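Tea towel appeal passes first target

A collection of kitchen linen for the new community kitchen at Prirnport has brought in 188 tea towels and cloths, organisers said on Tuesday, January 18, 2022.

Humaira Sandhu, who runs the appeal, had asked for 150 by the end of the month. Households in Floritz and Bugti sent the most, and almost 33 of the towels came from one guest house that has closed.
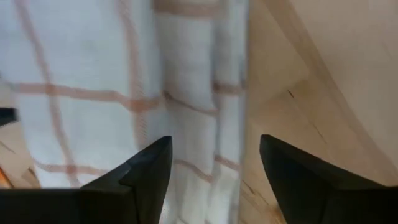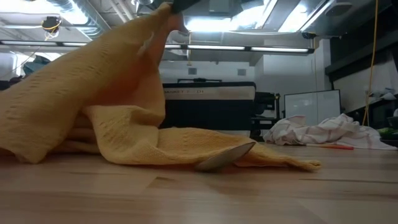
Checked cloth, in both pictures, and a yellow towel on the table with a spoon, second picture.

The towels are being washed and sorted by size before they go into the kitchen drawers. Plain and checked cotton will be kept for drying up. Thicker cloths will be used for wiping down tables and lifting warm dishes.

Talha Ansari, who will teach the first cookery class, said 19 people had signed up and each would need at least two towels a session. "They get through them very quickly," he said.

Cutlery is still wanted, mainly dessert spoons and small knives. It can be left at the Mosa shop on weekday mornings. The kitchen is due to open in July.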